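New Guidance on Recording and Reporting Simulated Handling Trials

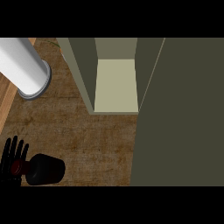 The Caldeira Institute has adopted revised guidance on how simulated handling trials are to be set up, recorded and reported. It replaces the note circulated in September and applies to all groups using the Institute's shared simulation service, including partner teams at Okitz. The guidance covers tabletop tasks in which a robot hand picks up, moves or puts away household objects. Mobile robots and work alongside people remain under their existing rules.

The revision follows a review of past trial records led by Glória Figueiredo of the Methods Office. The review found that groups were using the word "success" in different ways. In some records a grasp counted once the fingers had closed on an object. In others the object had to be lifted, carried and released at a set place. Both are acceptable measures, but results based on them cannot be placed in the same table, and several internal reports had done so.

Under the new guidance, each task must have a written success rule before the first trial is run. The rule must state the starting condition of the object, the end condition, and the time allowed. Where a bottle may start either upright or on its side, the two cases are to be reported separately. Where a task ends in a cabinet or other compartment, the rule must say whether contact with the walls is permitted and how far inside the object must rest.

A reported success rate must now be drawn from at least 400 trials per task, with starting positions varied according to a recorded random seed. Trials may not be dropped from the total after the fact. If the simulator itself fails, the trial is marked as void, the cause is entered in the log, and the number of void trials is published with the result. Groups that find more than 8 void trials in a single set should contact the Methods Office before going further.

Scene changes also require closer attention. Lighting, surface texture, object weight and surface friction can each affect an outcome, and small changes have often gone unrecorded. Any change to these settings now creates a new scene version. The version number must appear in the report, and results from different versions must be listed on separate lines. Scenes built in Prollisow already carry version numbers, and no action is needed for them. Scenes built in Ema will need to be numbered by hand until the next service update.

Camera views used for review should be kept with the trial record. The guidance does not require any one viewpoint, and an overhead view is suitable for most tabletop work. Reviewers should bear in mind that a single view can hide contact between the fingers and the object — contact data from the simulator should be consulted wherever the outcome is in doubt.

Casimiro Zabala, who chairs the Simulation Users Group, welcomed the change and asked that groups give particular care to the wording of claims. Results obtained only in simulation must be described as such in the title or first paragraph of any report. Statements on how a physical robot would perform may be made only where physical trials have been carried out under the same success rule.

The shared service can store 3000 trial records per group at present. Groups close to that limit may request more space, and older records should not be deleted to make room. Records supporting a published result are to be kept for as long as the result remains in use.

The guidance, with a blank task sheet and a sample success rule, is available from the Methods Office. It takes effect with all trial sets opened after January 4, 2024. Sets already in progress may be completed under the earlier note, provided the report says so. Questions on numbering Ema scenes should be sent to Glória Figueiredo.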